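Subject: Re: Refinishing old pine floors, oil or water based?

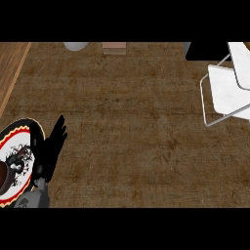 Rendering of a brown wood-grain floor, mixed tones with a knot-like patch.

On the Prudlow list, a member wrote:

> We pulled up the carpet in our front room and found pine
> underneath. The room is 161 square feet. It has old
> varnish along the walls and bare wood in the middle. I have
> a quote from a local firm but would like to do it myself.
> Do I need to sand all the way down? And is oil finish worth
> the smell? We have to be back in the room by the end of
> September.

I did two rooms last year, both pine, so I can answer some of this.

You do need to sand it all. If you leave varnish along the walls and finish over it, the new coat will peel there first. I rented a drum sander from Costa for 49 dollars a day and an edger from the same counter. Start with coarse paper, 36 or 40 grit. Old varnish clogs it fast, so buy twice as many sheets as they tell you. They took back what I didn't open.

Pine is soft. Keep the drum moving before you lower it and lift it before you stop. I have one dip near the closet door where I forgot, and I feel it every time I walk over it in socks.

Set the nails before you start. I missed a few and tore two belts.

On the finish, I used oil in the first room and water based in the second. The oil went on easier and made the pine more orange than I wanted. We slept at the other end of the house for 6 nights. The water based one (Trurnix satin) hardly smelled by the next morning, but it raised the grain and I had to sand lightly after the first coat. Three coats total. I paid 121 dollars for the finish, and there was enough left over to do the stair treads.

With your deadline I would go with water based. Rugs should stay off for a couple of weeks either way, check the can.

I would not stain pine at all unless you test it first inside a closet. Mine came out blotchy even with conditioner on it.

Does anyone have experience with the Billier hardwax oil? I still have the hallway to do and would like something I can patch without sanding the whole run.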